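About Nonder

Nonder rents table linens, dishes, glassware and centerpieces for events. We work out of one warehouse in Edthorpe and deliver within 50 miles of it. Our customers are mostly families planning weddings and anniversaries, along with churches, schools, restaurants and a few offices that host the same dinner every year.

How we started

The business began as a linen laundry. Restaurants sent us their tablecloths and napkins on Monday and got them back before the weekend. Customers kept asking if they could borrow a few extra cloths for a party, and after a while we bought a set to lend out. The lending grew and the laundry shrank. We closed the outside laundry service when we moved to the present building, but we kept the machines, and everything we rent is still washed and pressed here.

The name Nonder was on the building when we took over the lease. Changing the sign cost more than we wanted to spend that year, so we registered the name.

What we rent

Tablecloths come in round, square and banquet sizes, in 69 colors. Napkins match all of them. The colors people ask for most are ivory, slate and a soft green we list as Sage 7. If you are matching a bridesmaid dress or a school color, come in and look at the swatch book, because screens show greens and purples badly.

We carry two dish patterns. Jillari is plain white with a narrow rim and is the one we suggest for large groups, since we own enough of it to cover late additions. Marti is a heavier stoneware in gray and has a smaller salad plate. The two can be mixed, though the Marti cups do not fit the Jillari saucers.

Glassware includes water goblets, wine glasses, champagne flutes and a short tumbler that works for most other drinks. All of it goes out in divided crates. Please put it back in the same crates, upside down. You do not need to wash it, only empty it. Plates should be scraped.

We do not rent tents, dance floors or sound equipment. We can tell you who does.

Delivery and pickup

Delivery is free within Edthorpe for orders over $479. Outside town there is a mileage charge, which will be on your quote. Drivers bring everything to the first dry, covered spot at the address. If the room is upstairs or a long way from the door, tell us when you order so we can send two people.

Most weekend orders go out on Friday and come back the next business day. If your hall needs to be cleared the same night, we can do a late pickup up to 11 p.m. for an added fee.

Centerpieces

We added centerpieces after customers asked for something to go with the linens. All of our flowers are artificial. They can be set out the day before, they are fine in a warm room, and guests with allergies can sit next to them. We keep sunflowers, blue and white blooms, and a good amount of tall greenery for height. You can rent finished arrangements or loose stems to put in your own vases. Stems are rented by the bundle.
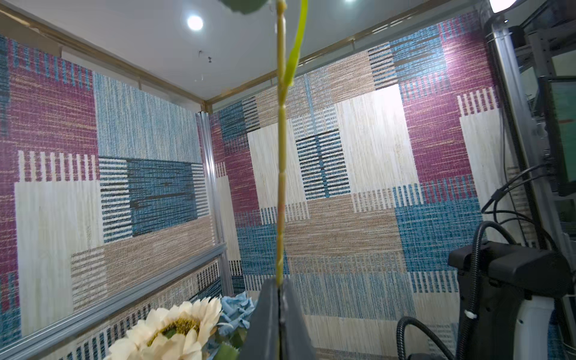 Cream sunflower, pale blue bloom and a tall green stem.

Colors shift a little between batches, so the showroom sample may not be an exact match for what you receive. If it matters for your tables, ask us to set your own bundles aside and come see them. Vases are priced separately.

Damage and loss

Every rental includes a small damage waiver that covers ordinary stains, chips and the occasional broken glass. It does not cover burns, candle wax, or items that never come back. Check the trash and the linen bags before pickup. Forks are the thing we lose most.

Working here

We hire seasonal help starting in September for the warehouse and the pressing room. The work is on your feet and the pressing room gets hot. No experience is needed. Drivers need a clean license. Applications are at the front counter.

Visiting the showroom

The showroom is open Monday through Friday, 9 to 5, and Saturday mornings until noon. You do not need an appointment to look around, but call ahead if you want a sample table set up in your colors. Parking is behind the building. Use the side door, as the front one is for deliveries.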